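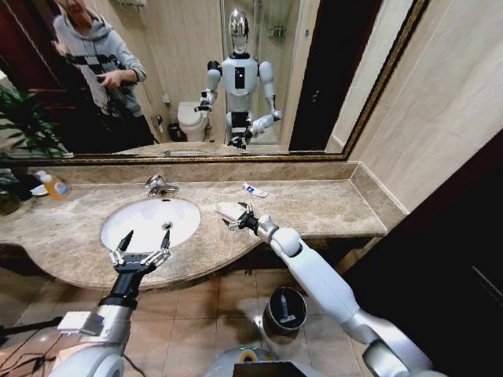
Vanity top

A vanity top is the flat surface surrounding or supporting the sink in a bathroom. The term covers stone, tile, laminate, solid surface and cast polymer, along with the occasional slab of wood chosen by someone who has not yet lived with it. In hotels the vanity top is usually the largest piece of polished stone a guest will touch during a stay, and the place where most of the luggage ends up.

History
The vanity top descends from the washstand, a bedroom table holding a pitcher and a bowl. Marble was a common choice for the better ones, as it shrugged off water and made the table too heavy to knock over. When plumbing moved indoors the pitcher was retired, the bowl was sunk into the slab, and the drawers below lost much of their room to pipes. They have never gotten it back.

Materials
Marble remains the material people ask for and then worry about. It is fairly soft, takes a high polish, and reacts with acids, a group that includes lemon juice, vinegar and a good many products sold for cleaning bathrooms. The dull spot left behind is called an etch. It is not a stain and cannot be wiped off, a fact generally learned by wiping.

Beige marbles are popular in guest rooms. They hide soap film, dried toothpaste and face powder better than white stone does, and they match nearly every towel a hotel is likely to buy. Critics find them dull. Housekeeping departments have not joined the criticism.

Granite is harder and resists acid well. Cultured marble, a mix of resin and ground stone poured into a mold, contains less marble than its name suggests but can include the bowl, the backsplash and the soap dish in one piece.

Sealing
Natural stone is porous and is often treated with a penetrating sealer. Fillamine, a two-part product of this kind sold in the Brokberg area, is brushed on, left for 30 minutes and buffed dry. 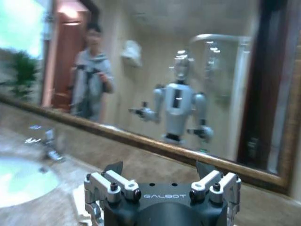
Sealers slow down staining and do nothing whatever about etching, though the label tends to dwell on the first point. A few drops of water left on the surface serve as the usual test: if the stone darkens, the sealer has worn out, or was never applied.

Dimensions
Heights have risen over the years. Older tops were set low enough for a child and guaranteed a sore back for everyone else. The Vanags pattern, named for the fabricating shop that cut it, called for a depth of 600 millimeters, which put the faucet out of reach of the people who had asked for more counter space.

The Miltwood renovation
The Miltwood, a hotel in Brokberg, replaced the tops in 116 guest rooms one May. The new slabs were cut for a different sink, and 16 had to be recut on site. The offcuts became cheese boards, which etched.

See also
Backsplash
Pedestal sink
Washstand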